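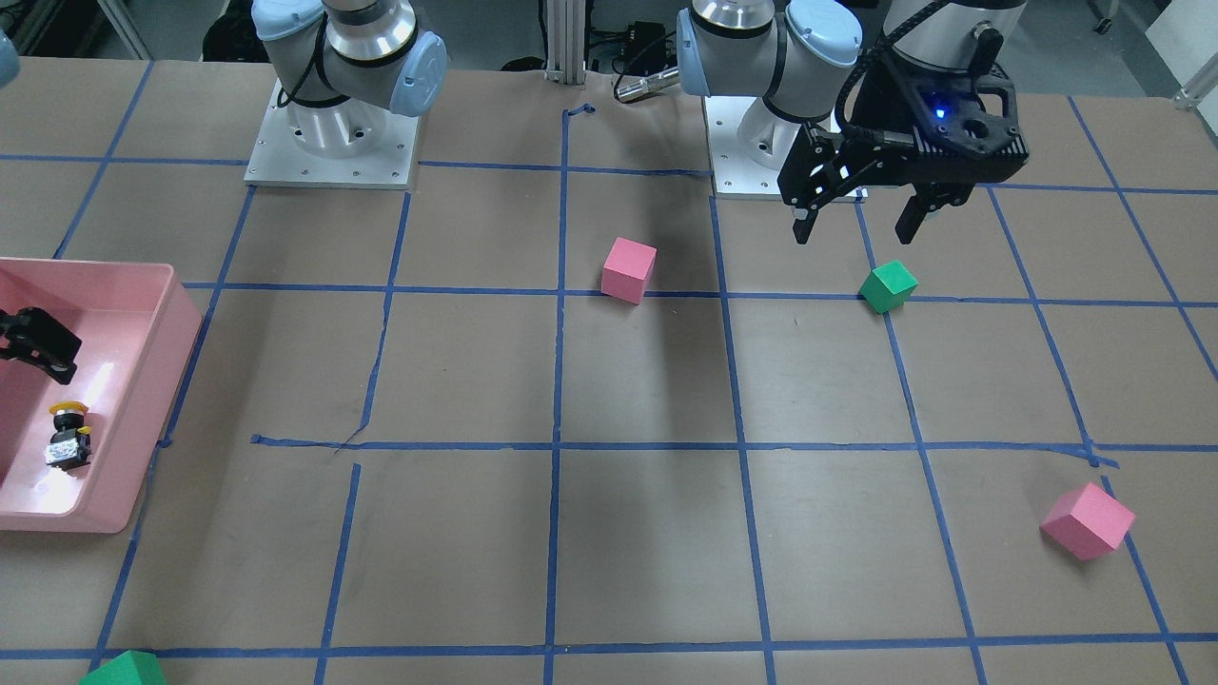

The two-arm cell at Sestwood, with the taped table, the foam cubes and the pink bin.

Since January I have been responsible for the upkeep of the two-arm cell in our laboratory at Sestwood. Several readers have written to ask how the table is prepared between sessions and how much of the work is routine. The present entry sets out the current practice, which differs in a few respects from the one I described when the cell was first assembled.

The table surface is brown paper, held flat and divided by strips of blue painter's tape. The paper is treated as a consumable. It comes from Tapley on a roll 900 mm wide, so two lengths are needed, and the join is placed under a line of tape. When a sheet is torn or marked it is taken up and a new one laid. A full change occupies most of a morning, and it is normally carried out on a Saturday, when the cell is not booked.

The tape lines serve as a guide for the person setting out the objects. The arms make no use of them. For this reason the cells of the grid need only be approximately rectangular, and a crooked strip is tolerated. Frayed or overlapping tape is a different matter. The line through the middle of the table has frayed near its left end, and it will be replaced at the next change, together with the vertical strip on the left which stops short of the line below. A raised edge can catch a fingertip of the gripper, and we have lost sessions to this in the past.

Each arm stands on a white plate at the far edge of the table. The bolts on these plates are checked every 15 days with a torque wrench, in a fixed order, and the result is entered in the cell log. A base that has moved by a very small amount will still pass the start-up test, but the error is plain enough once the gripper is at the end of its reach. In the spring the plate under the left arm was found to be slack at one corner. It was tightened, the arm was calibrated again, and no movement has been recorded since.

Cables receive more attention than any other part. On the right arm a black cable loops beside the shoulder joint, and on the left arm a ribbed cable runs up the side of the wrist. Both must have enough slack for the full range of the joint and no more. The procedure is to drive each joint slowly to its limits with one person at the stop button and a second watching the cable. Ties are cut and renewed if they have slipped. They are never pulled tight over a bend.

The grippers are wiped down at the end of each day. The inside faces of the fingers pick up dust from the foam, and a cube that should be held firmly will begin to turn in the grip. I use a dry cloth first and a slightly damp one if necessary. The fingers are then opened and closed several times and the gap is measured with them fully open. If the reading has changed, the fingers are removed and refitted before any other cause is considered.

The objects themselves are simple. Pink and green foam cubes are set out on the grid, and the pink plastic bin is kept at the left of the table, within reach of the right arm. Harder items are used as well, among them a small push-button switch with a yellow collar. Cubes with crushed corners are withdrawn. The bin is inspected for cracks along the rim, as it is struck more often than one would wish.

The log is kept in Stolline and is now at entry 107. I would ask colleagues at Emell, who run a similar cell and have asked for a copy, to note that the earliest entries refer to the former table and that the bolt settings given there should not be used.

One matter remains open. The arms throw dark shadows across the centre of the table, and the broadest of them falls on the area most often used for placing cubes. A second lamp was tried on the opposite side and produced a glare on the white plates. A diffuser has been ordered, and I shall report on it when it has been fitted.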